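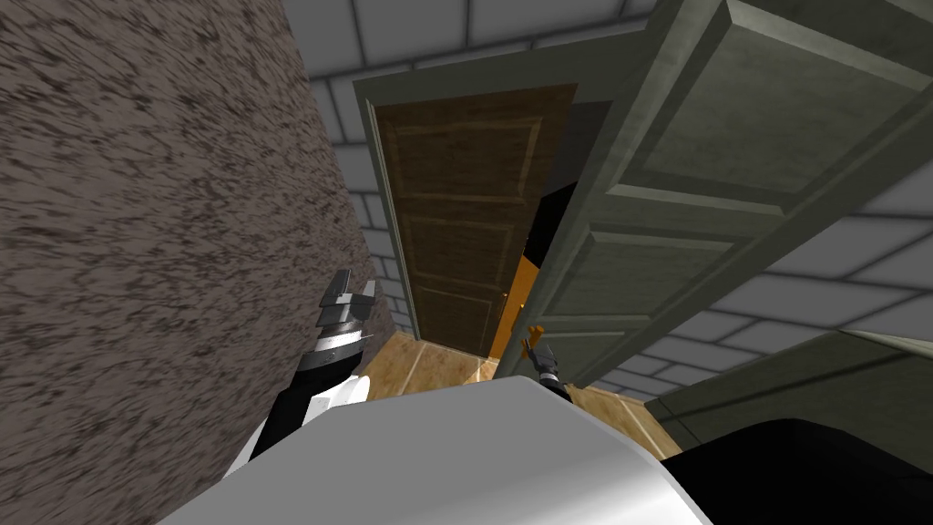

附图:渲染图,瓷砖墙面与半开的木门

发件人:Sun-ja Um
日期:10/03/2022
主题:Re: [老房改造] 卫生间瓷砖要不要铺到顶

各位好,

先回上一封里的问题,原文引在下面。

> 我家卫生间 6 平米,没有窗。泥瓦师傅建议墙砖只铺到 1.8 米,
> 上面刷防水漆,能省一些钱。另外填缝用普通水泥填缝剂还是
> 环氧的?Tonora 的店员说环氧一定要买,报价比普通的贵不少。
> 还有,门槛石是先装还是后装?

没有窗的话,我建议铺到顶。我上一套房子就是半墙砖加防水漆,住到第二年,漆面从淋浴区上方开始起皮,补过两次,颜色一直对不上。现在这套全铺了,多用 47 片 300 规格的小砖,人工按面积算,多出来的钱比后来补漆少。

填缝分区域买就行。淋浴区和地面用环氧,其余墙面用水泥基的。我用的是 Pridik 的深灰色,干了以后比色卡浅一点,最好先在废砖上试一条。环氧的操作时间短,一次别调太多,砖面上的残胶当场擦掉,第二天就很难弄了。

门槛石我是先装的,地面防水做到门槛石内侧,再贴地砖。师傅要是坚持后装,让他把门口那一段防水往外多做一截,闭水试验也等这一段做完再开始。

门的事顺便说一下。木门底边一定要封漆,很多厂家只封正面和侧面,底边是裸的,吸潮之后会胀。门送到的时候先翻过来看一眼。Hendricks 的安装工肯现场补漆,要提前打电话说。门扇和地面之间留 9 毫米,配排风扇够用了,再小的话进风不好。

排风扇我没有什么可推荐的,家里这台是 Flollix,声音偏大。谁家用着安静的请报个型号,我 11 月打算换掉。

另外,上次有人问旧砖上能不能直接贴新砖,我没做过,请做过的人回。

Sun-ja Um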